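3.2 Bowls and the cloth

The second group of items in the home sessions was tableware, and within it the bowls took up most of our attention. Plates are flat and go on a pile in one way only. Cups have handles, and people tend to take them by the handle. A bowl has neither a flat body nor a handle, and the person clearing or setting a table has to settle on a part of the rim or wall before lifting it. We wanted to know which part people settle on, how they set a bowl down again, and whether the table covering makes any difference to either.

The sessions were held in two homes, one in Gutedcombe and one in Hadus. Tableware was used as found in each home. We did not bring a standard set, as Kioko and Biwott had done in the pilot, because participants in the pilot said they were more careful with dishes that did not belong to them. The drawback is that sizes and glazes differ between homes, and the results below should be read with that in mind. In the Gutedcombe home the bowls were blue and glazed, and the table was laid with a checked cloth. In Hadus they were plain white and stood on a bare table top.

Each session had two parts. In the first, bowls were placed on the table one by one, some upright and some on their sides, and the participant was asked to put them in a pile wherever seemed sensible. In the second, the pile was taken apart again and the bowls were laid out as if for a meal. No time limit was given. Participants could stop and start over, and several did. Across both homes we recorded 264 placements by 21 participants. A placement was counted when the bowl was let go and left standing for long enough that the participant turned to the next one. Adjustments made before that point belong to the same placement.
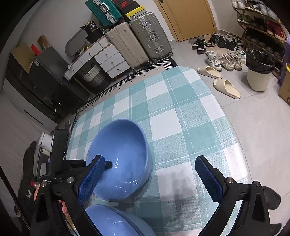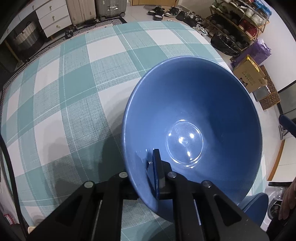
Figure 2. Blue bowls on the checked cloth, Gutedcombe home.

Bowls lying on their sides were the more difficult case. An upright bowl offers the same rim all the way round, and it matters little from which side it is approached. Once it is tipped over, part of the rim is against the cloth and the opening points off in one direction, as with the light blue bowl in the first picture of Figure 2, whose open side faces right. The near wall of such a bowl is easy to reach from outside but gives little to hold, being curved and smooth. Participants dealt with this in one of two ways. The larger group reached for the free part of the rim and turned the bowl upright before lifting it. The others took hold of the wall with one side of the grip inside the bowl, much as in the second picture, and turned the bowl in the air. We call these 'turn first' and 'lift first' in the tables.

Lift first was quicker when it went well. It also led to more second attempts, because a bowl held low on the wall has most of its weight above or beside the grip and tends to swing. Participants who began with lift first often changed to turn first during the session. Only one person went the other way, and she told us afterwards that she was used to emptying a deep sink and had fallen back on what she did at home.

The cloth had an effect we had not planned for. On the bare table in Hadus a bowl set down slightly off balance would rock, make a noise and come to rest, and participants generally let it. On the cloth it made hardly any sound. Participants in Gutedcombe looked back at a bowl after letting go of it more often than those in Hadus, and Athumani, who coded the recordings, suggested that they were checking by eye what the others had checked by ear. We cannot separate this from the difference in the bowls themselves. A further small study with the same bowls on both surfaces would be needed, and is planned.

A checked cloth also gives people something to line things up with. In the laying-out part, ten participants in Gutedcombe said without being asked that they had used the squares as a guide, either by putting each bowl in the middle of a square or by keeping the same number of squares between one bowl and the next. In Hadus, participants measured from the edge of the table instead, usually with a hand. The spacing in Gutedcombe was more even as a result, although the bowls were set further from the edge than most people would want for eating. Khasawneh has noted the same habit with patterned shelf paper in kitchen cupboards (personal communication).

Piles were built close to where the first bowl happened to stand. Hardly anyone moved that bowl to a clear part of the table before starting, and when the pile was later in the way, participants worked around it. The exception was when the first bowl stood near the edge. It was then brought inwards, in most cases with a push – lifting it seems to have been thought unnecessary. On the cloth this push sometimes dragged a fold along with it, and the fold was smoothed out by hand before the next bowl was added.

We did not find that the depth of a bowl made it harder to stack, though we had expected this. Deep bowls sat inside each other readily. They were harder to take apart in the second part of the session, when the rims lay close together and there was little room to get hold of the upper one alone. The usual answer was to tilt the top bowl a little and take it by the part of the rim that came free. Placements in which two bowls came up together were marked as failed and are listed separately in the next section, with the results for plates.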